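정리함 하나로 포장 시간이 절반이 된다는 글이 또 돌길래 써봅니다. 저는 안 믿는 쪽입니다. 좀 길어요.

먼저 입장부터. 작은 중고 부품 가게에서 포장이랑 출고를 맡고 있습니다. 카메라 부속, 손잡이, 경첩, 단추, 정체 모를 고무 조각 같은 걸 팝니다. 상자에 뭘 담고 꺼내는 게 하루의 대부분이라 정리함에는 할 말이 많은 편입니다.

문제의 글은 Bengate라는 정리용품 가게 블로그에 올라온 겁니다. 제목이 "앞이 낮은 통 하나면 끝난다"였나 그랬어요. 공유가 꽤 됐고 답글이 266개 달렸는데, 절반쯤 읽다가 접었습니다. 다들 "당장 샀어요"더라고요. 써봤다는 사람은 드물고요.

주장을 요약하면 이렇습니다. 뚜껑 없는 큰 통을 작업대 위에 두고, 뒤는 높고 앞은 낮은 걸 쓰고, 안에는 비스듬한 판을 덧대라. 그러면 물건이 알아서 앞으로 모이니까 손이 덜 간다.

그럴듯하죠. 저도 그럴듯하다고 생각해서 해봤습니다. 7월부터요.

통은 회색으로 샀습니다. 투명한 것도 있었는데 같이 일하는 Hazel Haddad가 투명한 통은 한 달이면 뿌예진다고 반대했어요. 이건 Hazel 말이 맞았습니다. 전에 쓰던 투명통이 지금 창고에서 우유 빛깔을 하고 있습니다.

회색의 단점은 회색 물건이 안 보인다는 겁니다. 저희는 회색 물건을 많이 팝니다. 블로그 글에는 이런 얘기가 없죠. 거기 사진 속 통에는 늘 알록달록한 블록이나 레몬이 들어 있으니까.

레몬을 통에 담아 작업대에 올려놓고 사는 사람을 저는 본 적이 없습니다.

그래서 안쪽 판은 밝은 걸로 골랐습니다. 허연 판을 뒤쪽에 비스듬히 세우면 최소한 배경이 밝아지니까 어두운 물건은 잘 보입니다. 이 부분은 인정. 제가 이 실험에서 건진 몇 안 되는 것 중 하나입니다.

다만 판이 밝으면 때도 잘 보입니다. 아랫부분부터 거뭇해져요. 물건이 미끄러져 내려오면서 닿는 데가 늘 거기라서. 처음엔 닦았습니다. 지우개 스펀지로도 문질러 보고 주방 세제도 써봤어요. 조금 옅어지고 맙니다.

긁힌 자리에 때가 먹은 거라 표면을 닦는다고 되는 게 아니더군요. 지금은 그냥 둡니다. 위쪽은 허옇고 아래쪽은 얼룩덜룩한 판이 됐습니다. 판매 페이지에 "오래 써도 새것처럼"이라고 쓴 분, 얼마나 오래 써보셨는지 궁금합니다.

다음은 틈 이야기.

비스듬한 판을 세우면 판 밑동과 통 바닥 사이에 틈이 생깁니다. 재단을 아무리 잘해도 생깁니다. 통이라는 게 바닥 모서리가 미세하게 둥글거든요. 와셔 한 장 들어갈 틈이면 와셔는 반드시 들어갑니다.

그리고 한번 들어간 건 판을 통째로 들어내야 나옵니다. 판을 들어내려면 통을 비워야 하고요. 통을 비우기 싫어서 산 판인데.

그래서 테이프를 붙였습니다. 투명 테이프를 판 밑동을 따라 구석에서부터 쭉. 번들거리고 모양은 별로지만 막히긴 막힙니다. 블로그 글에 나온 "전용 마감재"보다 나았어요. 그건 양면 스펀지였는데 먼지를 얼마나 먹는지, 보름 만에 털실처럼 됐습니다.

테이프는 3,000원짜리입니다. 전용 마감재 값은 말 안 하겠습니다. 제가 제 돈으로 샀다는 걸 떠올리면 속이 쓰려서요.

테이프 붙일 때 하나만. 판 쪽에 먼저 붙이고 바닥 쪽으로 꺾어 내리세요. 반대로 하면 가운데가 들뜹니다. 저는 반대로 했다가 다시 했습니다. 두 번.

이쯤에서 "그 정도면 잘 쓰고 있는 거 아니냐"는 말이 나올 것 같은데요. 통은 잘 쓰고 있습니다. 시간이 절반이 됐다는 말을 안 믿을 뿐입니다.

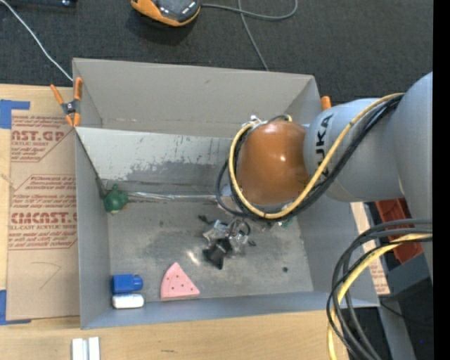 포장에 드는 시간은 대부분 꺼내는 데서 나오지 않습니다. 맞는 물건인지 확인하고, 완충재를 고르고, 주소를 다시 보는 데서 나옵니다. 통에서 물건 집는 건 그중에 제일 짧은 일이에요. 제일 짧은 걸 절반으로 줄여 봤자 얼마나 줄겠습니까.

그래도 저는 성실한 의심꾼이라 기록을 했습니다. 7월 한 달 출고가 2,275건이었고, 그중에 이 방식으로 통에서 꺼내 포장한 게 대략 111건입니다. 적죠. 적은 거 압니다. 큰 통에 담을 만한 물건이 생각보다 적어서 그렇습니다.

결과부터 말하면, 차이를 못 느꼈습니다. 빨라진 날도 있고 느려진 날도 있는데 그날 들어온 물건이 뭐였느냐에 더 휘둘렸어요. 손잡이만 나가는 날은 뭘 써도 빠릅니다. 경첩 짝 맞추는 날은 뭘 써도 느리고요.

이걸로 뭘 증명했다고는 안 하겠습니다. 조건도 안 맞췄고 재는 사람이 저고, 저는 처음부터 안 믿고 있었으니까요. 하지만 블로그 쪽도 증명한 게 없는 건 마찬가지입니다. 그쪽은 숫자도 안 내놨어요. "체감상 절반"이라고만 했지.

체감상. 저는 체감상 매일 열네 시간 일합니다.

Vilém Danko가 옆에서 읽더니 너무 꼬였다고 합니다. 좋은 점도 쓰래요. 쓰겠습니다.

좋은 점. 앞턱이 낮으면 손목이 편합니다. 진짜로 편해요. 전에 쓰던 통은 사방이 높아서 팔꿈치까지 넣어야 했고, 저녁이면 팔 안쪽에 빨간 줄이 생겼습니다. 지금은 없습니다.

좋은 점 또 하나. 뒤가 높으니까 물건을 던져 넣어도 안 넘어갑니다. 던져 넣으면 안 된다는 건 저도 압니다. 다들 던지잖아요.

나쁜 점으로 돌아가서. 앞턱이 낮으면 앞으로 흐릅니다. 둥근 물건은 특히. 비스듬한 판이 물건을 앞으로 밀어주는데 앞을 막아주는 건 낮은 턱뿐이니, 한꺼번에 많이 부으면 몇 개는 넘어옵니다. 판의 장점과 턱의 장점이 서로 싸우는 구조예요.

바닥이 카펫이라 떨어져도 소리가 안 납니다. 이게 또 문제입니다. 타일이면 또르르 하는 소리라도 듣고 줍는데, 짙은 숯색 카펫에 검은 고무발이 떨어지면 그날로 작별입니다.

카펫은 제가 고른 게 아닙니다. 들어올 때 깔려 있었고, 결이 촘촘해서 청소기는 잘 먹습니다. 색만 좀 밝았으면. 손전등을 바닥에 눕혀 비추면 그림자가 길어져서 찾기가 쉬워요. 이건 Zlata Lytvynenko가 가르쳐 준 방법인데 정리함 글 열 편보다 쓸모 있었습니다.

작업대 이야기도 해야 할 것 같습니다. 밝은 색 나무 상판입니다. 블로그에서는 "통 색과 상판 색을 맞추면 집중력이 오른다"고 했는데 무슨 근거인지 모르겠습니다. 저희는 회색 통에 밝은 나무고, 제 집중력은 점심을 뭘 먹었느냐에 달려 있습니다.

나무 상판의 진짜 문제는 통이 밀린다는 거예요. 한 손으로 물건을 집으면 통이 조금씩 돌아갑니다. 오전에 똑바로 놓은 통이 오후 네 시쯤 되면 비스듬히 앉아 있습니다. 미끄럼 방지 매트를 깔아 봤는데 매트까지 같이 돌았고요.

Ulance 매트를 추천하신 분들, 감사한데 제가 쓴 게 그거였습니다.

지금은 통 바닥 네 귀퉁이에 고무 점을 붙여 둡니다. 여름에는 풀이 녹아서 상판에 자국이 남아요. 손톱으로 밀면 밀리긴 하는데, 상판이 제 것이 아니라서 신경이 쓰입니다.

오른쪽 벽이 바깥으로 벌어진 통도 말 많은 주제죠. Bengate 글은 벽이 벌어진 게 "인체공학적"이라고 했습니다. 제 생각엔 그냥 겹쳐 쌓아 배송하려고 벌려 놓은 겁니다. 빈 통끼리 포개지려면 벌어져야 하니까요. 통 파는 쪽에 좋은 모양이 손목에도 좋다고 우기는 건 좀 그렇습니다.

이 말을 했더니 Gwendolyn Blackwood가 둘 다일 수도 있지 않냐고 하더군요. 일 수도 있죠. 그럼 둘 다라고 써야지, 한쪽만 써 놓고 가격을 올리면 안 되고요.

중간에 질문이 와서 답합니다. "칸막이는 안 쓰세요?"

안 씁니다. 썼다가 뺐어요. 칸막이는 물건 크기가 안 변한다는 전제가 있어야 하는데 저희는 매주 들어오는 게 다릅니다. 이번 주에 딱 맞던 칸이 다음 주엔 너무 좁습니다. 칸을 옮기다 보면 정리를 위한 정리를 하고 있고요.

또 질문. "라벨은요?"

라벨은 씁니다. 종이에 연필로 써서 벽에 집게로 물려 둡니다. 라벨 기계는 Vaughn Zamora 것이 하나 있는데 테이프 카트리지가 비싸서 다들 눈치를 보며 씁니다. 연필은 눈치 안 봐도 됩니다.

또. "그럼 뭘 사라는 거예요?"

아무것도 사지 말라고 하고 싶은데 그러면 재미없다고 하실 테니, 순서를 말씀드릴게요. 지금 있는 통을 일주일 더 써 보세요. 쓰면서 짜증 나는 순간을 적으세요. 적은 걸 보고 같은 말이 여러 번 나오면 그때 그걸 해결하는 물건을 찾으세요.

저는 적어 보니 "안 보임"이 제일 많았습니다. 통을 바꿀 일이 아니었던 거죠. 조명 각도를 바꾸니까 꽤 해결됐습니다. 스탠드를 왼쪽으로 옮긴 게 전부입니다. 공짜였고요.

두 번째로 많았던 건 "손목"이었는데 이건 앞턱 낮은 통으로 해결됐으니까 통값은 했다고 칩니다. 판값은 아직 모르겠습니다.

판은 Stendano에서 나온 덧댐판인데, 두께가 얇아서 무거운 걸 기대면 배가 부릅니다. 가운데가 볼록해지면 물건이 양옆으로 갈라져서 구석에 모여요. 앞으로 모인다더니. 통이 작으면 괜찮을지도 모르겠습니다. 큰 통에서는 그렇다는 얘기예요.

뒤에 빈 상자를 괴면 덜 부릅니다. 그러면 통의 뒤쪽 공간이 통째로 죽습니다. 애초에 판을 비스듬히 세우는 순간 뒤쪽은 죽은 공간이 되는데, 이걸 글에서는 "여유 공간"이라고 부르더라고요. 손이 안 들어가는 데를 여유라고 하면 안 되죠.

큰 통을 사서 공간을 죽여 작게 쓰는 겁니다. 이 얘기를 하면 사람들이 잠깐 조용해집니다.

Mancuso 제품은 바닥 자체가 기울어 있어서 판이 필요 없다고 합니다. 안 써봤습니다. 써본 분 계시면 틈이 있는지, 씻을 때 물이 어디로 고이는지 알려주세요. 협찬받은 분은 협찬받았다고 써 주시고요.

씻는 얘기가 나왔으니 하나만 더. 큰 통은 싱크대에 안 들어갑니다. 저희는 건물 뒤 수돗가에서 씻는데, 테이프 붙여 둔 판이 있으면 물로는 못 씻어요. 젖은 행주로 닦고 마른 행주로 또 닦습니다. 구석은 칫솔. 이 시간은 절반 계산에 들어가 있나요?

작은 부스러기는 돌돌이가 제일 낫습니다. 진공청소기는 와셔까지 먹습니다. 먼지통 뒤져서 와셔 찾아본 사람은 두 번은 안 해요. 저는 세 번 했습니다.

누가 "그렇게 불만이면 왜 계속 쓰냐"고 하시는데, 이미 샀고 손목이 편해서입니다. 물건 하나 쓰는 데 사랑까지 필요한 건 아니잖아요. 광고가 사랑하라고 하니까 제가 삐딱해지는 거고요.

그리고 통은 통대로 괜찮습니다. 튼튼해요. 한번은 상판에서 밀려 떨어졌는데 깨진 데가 없었습니다. 안에 있던 건 다 쏟아졌지만요. 그날 저녁에 손전등을 배웠습니다.

다음 달에는 판을 빼고 한 달 써볼 생각입니다. 테이프를 뜯어야 하는데 끈끈이가 얼마나 남을지 모르겠네요. 식용유가 잘 지워진다는 말과 헤어드라이어가 낫다는 말이 있던데, 둘 다 안 믿지만 둘 다 해보겠습니다.

판 없이도 똑같으면 똑같다고 쓰고, 불편하면 불편하다고 쓸게요. 제가 틀렸으면 좀 작은 글씨로 쓰겠습니다.

덧붙임. 고무 점 자국은 따뜻한 행주를 올려 두면 부드러워진다고 답글로 알려주신 분, 방금 한 귀퉁이에 해봤습니다. 됐어요. 나머지 세 귀퉁이는 내일 합니다.

덧붙임 둘. 제가 쓰는 테이프 상표를 물어보시는 분이 많은데 심지에 아무것도 안 적혀 있습니다. 동네 문구점 계산대 옆에 있던 거예요. 폭만 넉넉한 걸로 고르시면 됩니다.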